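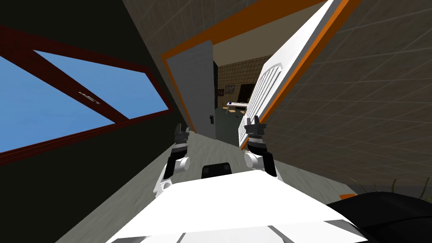

Doorway with orange frame, gray door beside it

Heating bills: small things to do at home before June ends

Close the doors between rooms which you heat and rooms which you don't. Put a draft strip under each door, and cut it a little longer than the gap.
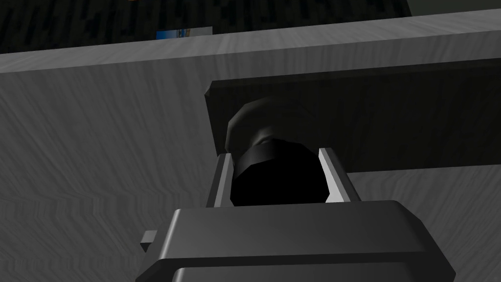

Gripper, fingers open

Turn the water heater down to 60 degrees Celsius. Let air out of the radiators once in a year.
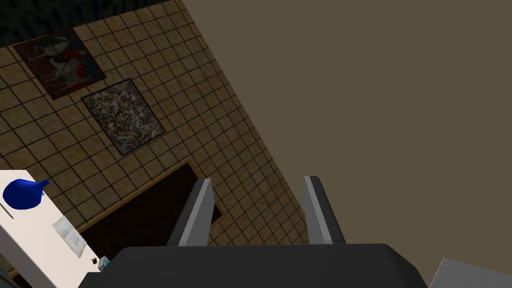 Small beige-tan tiles, dark brown grout

Outside walls feel cold, so keep the sofa a hand away from them.
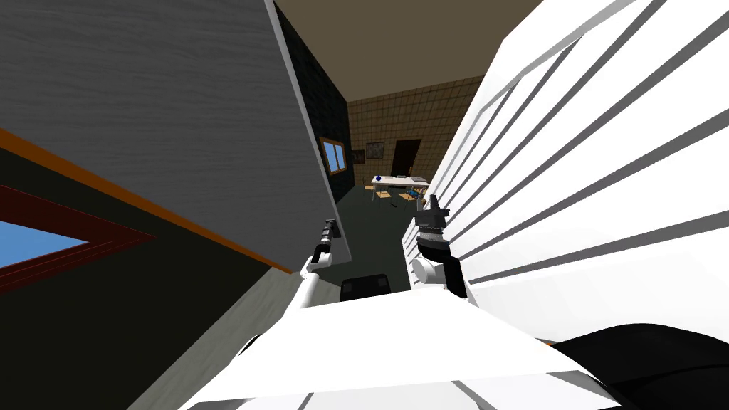 White louvered surface, gray slats

Write down the meter every month. Mine went from 1000 units to 823.

Kulsoom Memon, Girside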